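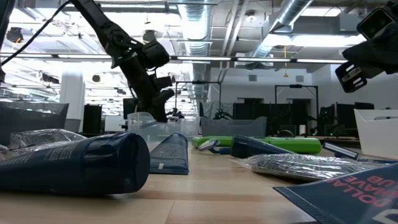 Sep 21, 2023

Hand cream, batch 12. It finally held! Berhanu and I dropped the beeswax a little and brought the shea up to make room, and the emulsion stayed smooth all the way down to room temp, no graininess anywhere. So pleased with this one.

Water phase went in at 75 C last time, which I now think was too cool (the wax was setting on the beaker wall before we even got the stick blender going). Today both phases were at 88 before combining. Blended in short bursts, then hand stirred to 40, then preservative and fragrance.

Made 100 g only. Waraporn tried it and says it sinks in much faster than the May version, still a bit heavy between the fingers. I love the texture!

pH not checked yet, strips are in the Balthorpe box. Thitima wants a jar for the warm cupboard, label it 12A. Next: same again with half the lavender.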